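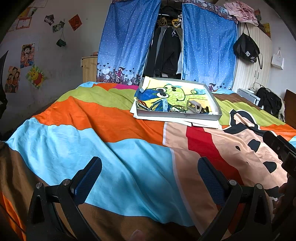 Manual correction of an automated brain segmentation is usually taught as if the hard part were the brush tool. I don't believe it, having watched plenty of people with a steady hand produce hippocampi that no second rater could reproduce. The hard part is deciding where an edge is when the scan doesn't give you one. A duvet with a cartoon figure printed on it in black outline poses no such difficulty: follow the line through the creases and you have your shape. Grey matter on a routine clinical T1 comes with no outline, and the coloured label your software lays over it is only a guess with crisp borders. Keep that in mind before you change a single voxel.

Tutorials > Structural MRI > Checking and editing a hippocampal label

What you need

The original T1 volume, the automated label, a viewer that shows all three planes at once, and a written protocol. If your lab's protocol lives in somebody's head, stop and write it down. Ours at Coston began as two pages by Parisa Safavi and is still short enough to read before each session.

Step 1. Look at the scan with the label off

Scroll through the whole volume first. Check for motion, wraparound and poor contrast at the temporal pole. If you can't find the hippocampus yourself, you are in no position to correct software that claims it can. Mark the scan as unusable and move on. People hate doing this in December with a deadline coming, and they should do it anyway.

Step 2. Turn the label on as an outline

A filled overlay hides the very voxels you are supposed to judge. Set it to outline, or drop the opacity until the anatomy shows through. Fix your window and level now and don't touch them again for that subject. Brighten the image halfway along and your boundary will move with it.

Step 3. Edit from the coronal view, check in the sagittal

Start at the tail and work forward. The usual trouble spots are the border with the amygdala, choroid plexus swallowed along the top, and leakage into the parahippocampal white matter. Correct clear errors only. If the label is one voxel off from where you would have drawn it, leave it alone. I am not convinced that one-voxel edits improve anything except the editor's mood.

Step 4. Save under a new name

Never overwrite the automated output. Keep a log with the subject code, the slices touched and a few words on why.

Step 5. Do it again, blind

Set aside a random subset of scans and re-edit them after 3 weeks without looking at your first attempt. Have a second rater do the same set. Report Dice overlap and an intraclass correlation, and look at the volumes too. High overlap can hide a steady bias in one direction, and a rater who always trims the head will trim it in patients and controls alike until the day someone edits unblinded.

Rania Berrada disagrees with me on step 3 and edits everything she can see. Her repeat scores are good, so weigh my advice accordingly. I would still ask to see the unedited results printed beside the edited ones in any paper that relies on them.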